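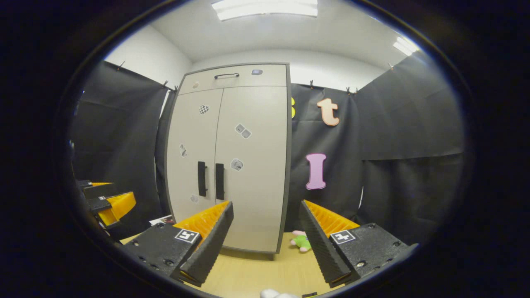
Prilport Community Food Pantry

The Prilport Community Food Pantry is a nonprofit food assistance organization serving the town of Prilport and the rural districts to its north and west. It collects donated and purchased groceries, stores them in a single warehouse on Fawzy Street, and passes them on to households directly and through 15 partner agencies, among them churches, two school districts, a senior center and a shelter. The pantry is governed by a board of eight directors and managed by an executive director, a post held by Nouhaila Tahiri.

History

The pantry grew out of a winter grocery program run by three Prilport churches after the closure of the Barkex cannery, then the largest employer in the town. The cannery shut in November, and by the end of that month the churches were sharing a telephone line and a storeroom behind the Methodist hall. Groceries were packed on Thursday evenings and delivered by car. No record was kept of the recipients in the first season, and the number of households served is not known.

The churches incorporated the program as a separate nonprofit two years later, in order to apply for county funds. The articles of incorporation gave its purpose as "the relief of hunger in Prilport and the townships adjoining," wording that remains in the current bylaws. The first paid employee, a driver, was hired the same year.

The organization moved twice before settling at its present address. The storeroom behind the hall was given up after a burst pipe spoiled most of the dry stock. A rented unit near the rail yard followed, but it had no loading dock, and pallets had to be broken down by hand in the parking lot. The Fawzy Street building, a former furniture warehouse, was bought with a county grant and a loan from a local credit union. The loan was repaid ahead of schedule. A walk-in cooler was added afterward and allowed the pantry to accept milk, eggs and fresh produce for the first time.

Programs

Household distribution. Households living in the service area may collect groceries twice a month. Appointments are offered on weekday afternoons, and one evening session is held each week for people who work during the day. Visitors choose their own items from shelves arranged by food group, within limits set by household size. This arrangement replaced prepacked boxes, which the pantry had used since its founding. An internal review had found that a large share of the boxed food was being handed back or left at the door, in particular dried beans and canned beets.

Partner agencies. The partner agencies order from a weekly list and collect from the dock. Each signs an agreement covering storage temperatures, record keeping and the rule that food may not be sold or exchanged for labor. Agencies are inspected once a year. A partner that fails an inspection is given 30 days to correct the fault, during which it may order shelf-stable goods only.

School pantries. Shelves stocked by the pantry are kept in three schools, where students may take food home without an appointment or a form. Staff at each school are responsible for restocking. The shelves are open through the summer at one of the three, the high school, which also hosts a summer meals program operated by the district.

Home delivery. Monthly deliveries are made to residents who are unable to travel because of age, illness or disability. The route list is reviewed twice a year and currently holds 133 addresses. Low-sodium and diabetic-friendly selections are available on request. Drivers do not carry out any other service in the home, although they may pass on a request for a wellness check to the county office on aging.

Benefits assistance. A caseworker helps residents complete applications for state and federal nutrition benefits. The service is free and is open to people who do not use the pantry. Interpretation is arranged by telephone.

Food sources

Donated food comes mainly from grocery stores, farms and seasonal food drives. Stores set aside items that are close to their date or have damaged outer packaging, and the pantry's truck collects them on a fixed route. Farm donations are heaviest in late summer and consist largely of squash, apples and sweet corn. The pantry does not accept home-canned goods, opened packages, alcohol or baby formula past its printed date.

Donations do not cover every need, and the pantry buys peanut butter, rice, cooking oil and canned fish by the pallet. Purchasing became a regular part of the budget after several stores reduced the amount of surplus they held. The board adopted a nutrition policy in response, under which purchased items must meet limits on added sugar and salt. The policy does not apply to donated food, a point that was debated at length when it was drafted. Some directors held that the same limits should apply to all stock, while others considered that turning away birthday cakes and snack foods would discourage stores from giving at all.

Operations

The warehouse has dry racking for 498 pallets, the walk-in cooler and a smaller freezer. Stock is rotated by date, and each incoming pallet is given a paper tag and an entry in an inventory system called Lumo, which replaced a set of spreadsheets. Lumo is also used to issue recall notices to partner agencies. Under the pantry's recall procedure, affected items are moved to a locked cage, partner agencies are notified the same day, and a written record is kept of what was returned or discarded.

Food that cannot be distributed is sent to a hog farm or composted. Cardboard is baled on site, and the income from its sale is applied to fuel.

Paid staff include the executive director, an operations manager, two drivers, a caseworker and an agency relations coordinator. Sorting and shelf stocking are carried out largely by unpaid helpers, who must be at least 14 years of age, or 12 if accompanied by an adult. All persons handling unpackaged produce complete a short food safety course.

Governance and funding

Directors serve three-year terms and may be reelected once. The bylaws reserve two seats for people who have received food from the pantry or from a partner agency. Board meetings are held every other month and are open to the public, with the exception of sessions on personnel matters. Minutes are posted at the Fawzy Street entrance and at the public library.

Income is drawn from individual gifts, county and state grants, and an annual contribution from each of the founding churches. Partner agencies formerly paid a handling fee on each pound of food. The fee was suspended for one year during a period of high demand and was later removed altogether.

Tahiri joined the organization as agency relations coordinator and became executive director on the retirement of her predecessor. She had earlier worked in school meal administration. Under her direction the pantry extended its evening hours and ended the requirement that visitors show proof of income. Applicants now state their household size and town of residence and sign a short declaration.

Eligibility

Any resident of the service area may register. A document showing a current address is requested at the first visit, but a household without one may still receive food that day and is asked to bring a letter or bill to the next appointment. Citizenship and immigration status are not asked about or recorded. Residents of other areas are given an emergency bag and the contact details of the nearest food pantry.

A person may name a proxy to collect on behalf of the household. The proxy form is valid for one year, and one proxy may collect for no more than three households.

See also

Food bank
Food rescue
Summer meals program
Client-choice pantry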